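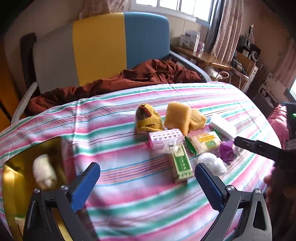 Bultmont – July 31, 2025

Handheld Collection Practice Board > Draft Guidelines > Section 4, Object Sets in Home Settings

kamata_standards
Comments are invited on the revised Section 4. The draft limits an object set to 20 items, requires that every item be listed before recording, and requires a check of both finger pads at the start of each session. The Board received 38 comments on the previous text.

flidov_ops
We support the pad check. We do not support the advance list. Home operators work with whatever the household has, and a list prepared in an office will be wrong on arrival. Our last project covered 278 sessions, and the lists were corrected in most of them.

clondton_qa
A corrected list is still a record. Without one, a reviewer cannot tell whether an item was left out on purpose. I would keep the requirement and allow changes on site.
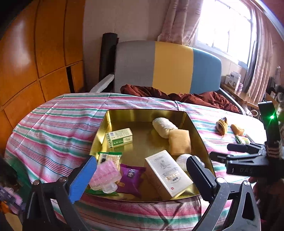

kamata_standards
Paragraph 4.6 concerns containers and is the part most in need of comment. The draft says that items inside a container and items outside it must be recorded as separate groups. With a gold metal tray on a striped cloth, the cartons and packets inside it would form one group, and the small bread-like pieces on the cloth beside it would form another. Reflective walls must also be noted in the session record.

flidov_ops
Noted, but what is the group of an item resting on the rim? The draft is silent.

clondton_qa
I would treat it as outside until it is fully within the walls. I disagree with Flidov on lists but agree that this gap should be closed.

flidov_ops
That wording is acceptable to us. Our objection to the advance list stands.

kamata_standards
Both points are entered under comment 695. Revised wording for 4.6 will be posted in this thread.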